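How to Write a Caption for a Protest Photograph

Filed under: Newsroom Guides > Picture Desk > Captions

A news caption has to work when it is separated from the article. Subscribers receive the photograph, the caption and very little else, and many of them will print the text without changes. The steps below apply to demonstrations, strikes, sit-ins and marches. They assume that the photographer has sent basic notes with the files.

1. Collect the facts before writing

Open the photographer's notes and the assignment sheet side by side. Copy the following into a blank document:

Place, down to the street or building
Date and local time
Name of the group that called the protest
What the protesters are asking for
Names and ages of identifiable people, if they gave them

If a field is missing, call the photographer. Do not fill it from social media posts or from another agency's caption.

2. Write the first sentence in the present tense

The first sentence states who is in the photograph and what they are doing, followed by the place and the date. Keep it under 40 words.

Weak: "Angry scenes in Vareddale as the transport dispute continues."

Usable: "Bus drivers sit on the roadway outside the Larnen depot in Vareddale during a protest over night shift pay in October."

The weak version names no one and describes a mood. The final caption should replace the bare month with the full date from the assignment sheet. 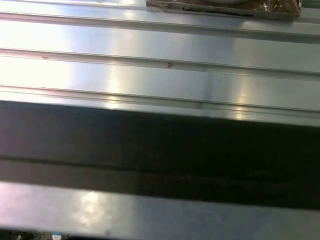
3. Write the second sentence in the past tense

The second sentence gives the background: what led to the protest, and who has said what about it. Attribute anything that is in dispute. If police and organizers disagree about how an injury occurred, say so and name both sides.

"The drivers walked out after talks with Larnen ended without agreement, according to union representative Ezequiel Cuevas."

Two sentences are normally enough. A third is allowed when a court case or an election affects how the photograph will be read.

4. Handle crowd figures with care

Never estimate a crowd from one photograph. Use a figure only if it has a source, and place the source in the same sentence. Where figures differ, give both:

"Organizers put attendance at 173; police said 50."

If there is no sourced figure, write "protesters" or "a group of protesters." Words such as "massive" and "handful" are estimates as well and should be removed.

5. Check the verbs

"Clash" implies that both sides used force. "Storm" implies a forced entry. "Riot" has a legal meaning in many countries. Use them only when the photographer saw the events and the notes confirm it. "March," "sit," "chant," "hold" and "block" are safer — they describe actions that can be checked against the file.

6. Names and consent

Spell names as the person spelled them, accents included. Kadri Grigaitė loses a letter if the accent is stripped, so confirm that your caption field accepts extended characters before you send.
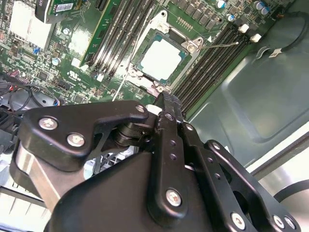
Minors are named only with the consent of a parent or guardian, recorded in the notes. For adults who asked not to be named, describe the role: "a driver," "a student," "a resident." Do not add a workplace or home street that would identify them.

7. Add the credit and send

The credit line goes last, in this order: photographer, slash, agency.

"Macarena Herrera / Undora"

Read the caption once against the photograph and once against the notes. A second editor then repeats both checks. If an error is found after sending, issue a correction with the word CORRECTION at the start of the caption, state which element changed, and resend the full text. Do not resend only the corrected sentence.

Contact the picture desk | © Undora | Back to top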